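Juillet, 23 h. Toute la soirée à l'atelier Branilitz, et je n'arrive pas à dormir tellement je suis content ! Les bras sont vissés sur leur rail, les câbles suivent enfin, et j'ai pu passer au bac transparent avec ses petits articles qui ressemblent à des emballages de pharmacie ou de toilette. 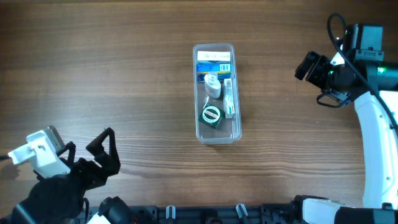 Vasconcelos m'a écrit que je devrais baisser la vitesse des poignets avant de toucher à quoi que ce soit d'autre, et que 600 lui paraissait déjà beaucoup. Bon, j'étais à 2 000. Je suis descendu à 1 770, par orgueil, puis à 600 - et c'est tellement plus doux à regarder ! Le bras gauche au-dessus du bac, c'est presque de la danse.

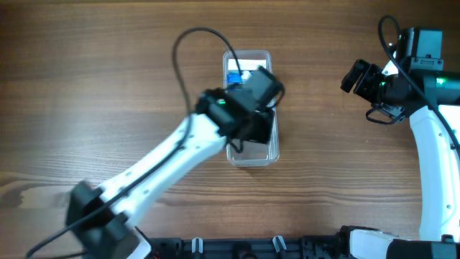
Photo : atelier Branilitz

J'ai repris les réglages côté Drellar (le programme qui commande les 2 bras, toujours aussi bavard dans la console). Le cas qui me plaît le plus, c'est la boîte collée contre la paroi du fond : il faut descendre droit, sans accrocher le rebord.
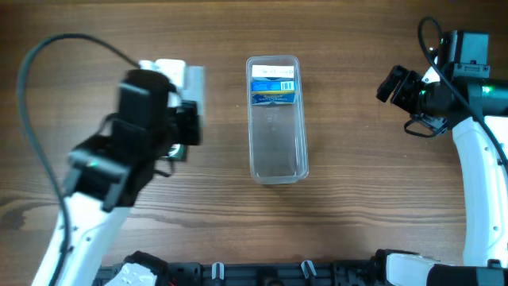 La boîte blanche et bleue, au fond du bac.

Autre essai avec des objets posés sur la table, le flacon, la boîte étroite, la petite boîte vert foncé. Les pinces blanches ont un dessin bien anguleux, j'adore. Reste ce câble noir qui fait une grande boucle jusque dans le bac - à raccourcir.
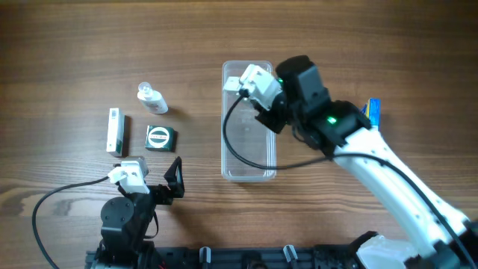
Dernière modification : juillet, 23 h 40

J'ajoute avant d'éteindre : imprimer un guide pour le câble du bras droit, et recopier les valeurs dans le carnet Anum.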